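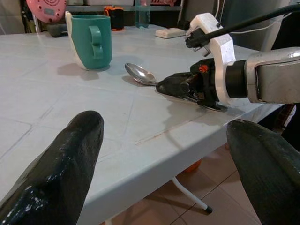

Zinhle Nkosi has spent most of her working life selling other people's houses. The property she will bring to market in April, a guesthouse outside Surness known as Relach, has occupied more of her attention than any listing in recent memory, and she agreed to discuss it in the front office of the agency shortly after it opened for the morning.

Relach was built as a schoolmaster's residence and was converted to guest accommodation by its present owners, Thulani Motaung and Precious Venter. The main house sleeps 16. It stands on a sloping parcel with a creek along the lower boundary, and the road to it is paved as far as the second gate.

"The first question I am asked is whether it must remain a guesthouse," Ms. Nkosi said. "The answer is no. The license belongs to the operators and lapses on transfer. A buyer may apply for a new one, or may simply live there. I have shown it to both kinds of people."

Mr. Motaung, who joined the conversation by telephone, said the decision to sell was made over the course of a winter. Ms. Venter's mother had moved to Trulovholm, and the drive there and back had become part of every week.

"We were closing the house for days at a time to make the trip," he said. "Guests were understanding, but a business cannot be run in that manner. Precious said it first. I had been thinking it for a good while and had kept quiet."

The couple purchased the property when the roof over the east rooms had failed and the upper floor was not in use. Mr. Motaung described the first year as a period of constant expense. The staircase was taken out and rebuilt to meet the fire code. The kitchen was moved from the back of the house to the side that faces the creek, a change he still regards as the best money they spent.

Asked what he would do differently, he did not hesitate. "The windows. We repaired the old ones. They are handsome and they rattle. Whoever buys the house will want to look at the windows before the second winter."

Ms. Nkosi confirmed that the condition of the windows is stated in the disclosure packet, together with a report on the septic system and a letter from the county concerning the footbridge. The footbridge is shared with the adjoining landowner, Vusumuzi Sibiya, under an agreement that predates the current owners. Each party pays half the cost of upkeep.

Mr. Sibiya, reached separately, said the arrangement had worked without difficulty. "They paid when it was due, and so did I," he said. "I would like a neighbor who uses the bridge. It is better for the boards to be walked on."

The guest book, which runs to 531 entries, is not included in the sale. Ms. Venter has asked to keep it. So is a long dining table made by Unathi Magagula, a cabinetmaker in Surness, excluded from the sale, although Ms. Nkosi said the owners may reconsider if they cannot find a place for it in their next home. The remaining furniture is offered at a separate price, and an inventory is available on request.

On the matter of value, Ms. Nkosi was careful. Few comparable properties in the district have changed hands, and the most recent, a former dairy on the Xaba road, was sold between relatives. The asking price will be published when the listing opens. She noted that the owners had received two informal offers and had declined both, preferring that the house be shown to the public.

"I told them that a private sale would be quicker," she said. "Mr. Motaung said he wanted people to have a fair chance at it. I work for him, and I was glad to hear it."

Viewings will be by appointment only. Visitors are asked to leave vehicles at the second gate, where there is a gravel turnout, and to walk the last 100 yards to the house. Dogs must be kept on a leash on account of Mr. Sibiya's sheep.

The owners will honor all existing reservations and will take no new ones after the listing opens. Mr. Motaung said he expects the final weeks to be busy. Several families who have stayed at the house every year have already called to ask for their usual rooms, and one has asked whether it might buy the porch swing. He has told them it goes with the house.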